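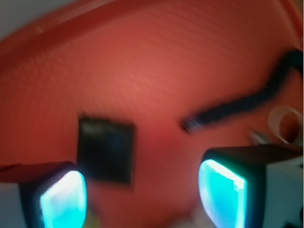
Page last changed: April, 4:27 p.m.

Speaker notes: Grasp selection from blurred wrist views
Speaker: Shamim Kiani, Alosmont Laboratory

Slide 1. Welcome the audience and thank the Rajput group for the use of its cluster. The wrist view stays on screen through the first two slides. Direct attention to the dark square between the two fingers. Its corners are softened by motion, yet its outline can still be followed against the red surface.

Slide 2. State the question. Most grasp planners discard blurred images before planning begins. We asked what is lost when they do. The long black strip to the right of the square is a useful case: the blur smears its edge, but its direction remains clear.

Slide 3. Method. Grulamon was trained on 600 recorded grasps, with blurred images kept in. The comparison model, Flilberg, had the same recordings with those images removed. Both were tested on the same 289 attempts.

Slide 4. Result. Grulamon failed on 27 attempts fewer than Flilberg. Pause here. The gain came mainly from small flat items. Translucent items showed no gain, and the paper reports this in full.

Slide 5. Limits. One gripper, one arm, four surface colors. Take questions on lighting after the session chair has spoken.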